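Lavness-data mailing list archive
Subject: Re: bottle set, April batch: what to keep and what to re-record
Date: May 2022
In reply to: bottle set, April batch

Inline replies below. Two wrist views first, so that we are all talking about the same kind of footage.

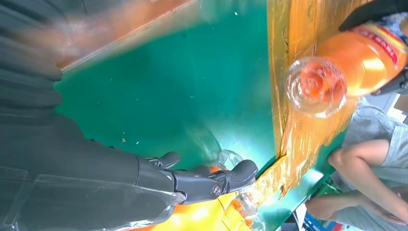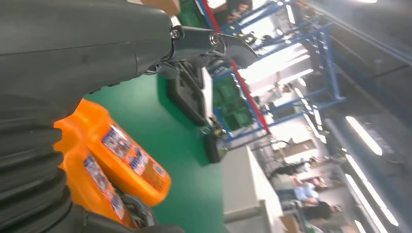 > The index for the April batch lists 1,661 episodes. The target in the
> plan was 3,000. Do we go on recording until we hit the target, or do we
> train on what we have and look at the failures first?

Train first. The 3,000 was written down before we had a single training run on bottles, and I would not defend it. The last policy on the Akbulut bins stopped improving well before the data ran out, and the extra episodes mostly repeated the same approach from the same side. I would start a run on the current set and hold recording until there is an evaluation to read.

> 60 episodes have no task label at all. Toltix imports them anyway and
> fills in the default string. Should I delete them?

Please don't delete. Move them to the unlabeled folder and leave the raw logs where they are. The default string is the real problem, as the loader then treats it as a valid instruction and the model learns that "default" means "pick up whatever is nearest." I have a patch for the importer that refuses an empty label and prints the episode ID. It will break the nightly import until the folder is cleaned up, so tell me when you have moved them.

> Clear bottles: operators report that the wrist view loses them when the
> light is strong. Mark these as bad?

No. An episode is bad if the operator gave up, if the streams are out of sync, or if the arm stopped on a fault. Glare is none of those. If the operator completed the grasp with the same views the policy will get, the example is usable, and I would like more of them. What we can do is add a flag, "glare", set by the reviewer. Then we can report success separately for flagged and unflagged episodes and stop arguing from memory.

> Can we mask the background in the wrist views? People and shelves move
> through it and the crop script was written for this.

The crop script was written for the fixed overhead view. It assumes the table stays in one place in the image, and in a wrist view it does not. I tried it on a few episodes and it removed the object during the final approach, when it matters most. Leave the wrist views full size. The usual random shifts and color changes at training time are enough for now. People in view should be covered by the consent form for the room; check that the form names the wrist cameras as well as the overhead one, since the older version did not.

> The reviewers disagree about where an episode ends. Some cut at gripper
> closed, some at bottle lifted, some when the arm is back home.

This one needs a decision and I will make it unless someone objects on the list. The end is when the bottle has been released and the gripper is clear of it. The return home goes in a separate segment with its own label. We lose nothing by splitting, and the policy stops learning to sit still for several seconds after the release. 19 episodes have a regrasp in the middle. Keep those whole and tag them "regrasp". They are the only recovery examples in the batch.

> Nellinia wants the set in their format by the end of the month.

They can have the labeled part. The converter drops the gripper current channel without a warning, so put a line in the readme saying it is missing, and don't ship anything from the unlabeled folder. If they ask for gripper current they will have to read our native files.

Open items from my side: importer patch, glare flag in the review tool, and a short note on episode boundaries for the operators. The flag needs a schema change, so expect version 4 of the metadata file. Old files will still load, with the flag read as unknown.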